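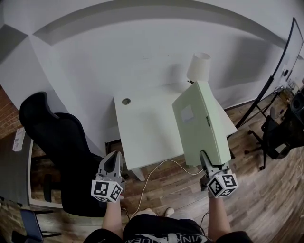 Desk Notes: The Small White Desk Problem

A desk gets smaller every month you own it. I have no proof of this, but the letters that come in to the Dodgate newsletter all seem to agree, and the ones that disagree were written at kitchen tables.

Take a small white desk, a lamp and one flat green box. You would think that was a reasonable household. Then you put the box down on the right side, at an angle, because that was how your arm was pointing, and part of it is hanging out over the floor. The lamp has the back. The rest of the top is for work, in theory.

We have been talking about the overhang at Dodgate since January, when the Enonley branch moved its paperwork corner and discovered that everything they owned was one inch wider than the place they wanted to put it. Their findings, with a few of mine mixed in:

Turn the box before you shove it. A flat case sitting at a slant takes up more desk than the same case lying square to the edge. People will push a crooked box for a full minute and then go shopping for a bigger desk.

If it has a latch, decide where the latch goes. Facing out over the side is handy for opening and very good at catching sleeves. I have lost two cardigans' worth of cuff this way and still do it.

Read the label on top. Enonley opened one box they had been moving from desk to desk for 17 weeks. It held the instructions for a different desk.

Leave the lamp alone. A drum shade looks as if it could scoot over a little, and it can, until it is sitting over the cable hole and you have nowhere to run a cord. Put the lamp down first and let everything else argue about what's left.

About cords, then. Plenty of desks come with a neat round grommet in the back corner, and plenty of cables pay no attention to it. They come out from underneath and go for a stroll across the planks, ending up in a loop where your feet want to be. A white cable on a wood floor is at least easy to spot. It is no easier to remember. Run it along the back leg and down to the wall, and use a soft tie, so that you can undo it when you change your mind in a week.

Then there is the chair. A tall mesh back with a headrest is a fine thing to lean on and a large thing to walk around. Roll it out to one side before you start clearing, and try not to hang a coat on it, or it becomes a closet with wheels.

The Fendis people wrote in to recommend a cabinet beside the desk for anything flat. Good advice, provided the cabinet isn't already full of flat things. Mine is. There are 3 folders in it marked "to sort," which tells you how that went.

Next up is the Trajkovski swap table, where unwanted desk goods may be left in exchange for somebody else's unwanted desk goods. Bring clean items only, with lids and latches that close. Lamps need a working bulb. The list closes 14/08/2018, and anything left afterward goes to Enonley, who have asked us to please stop sending boxes.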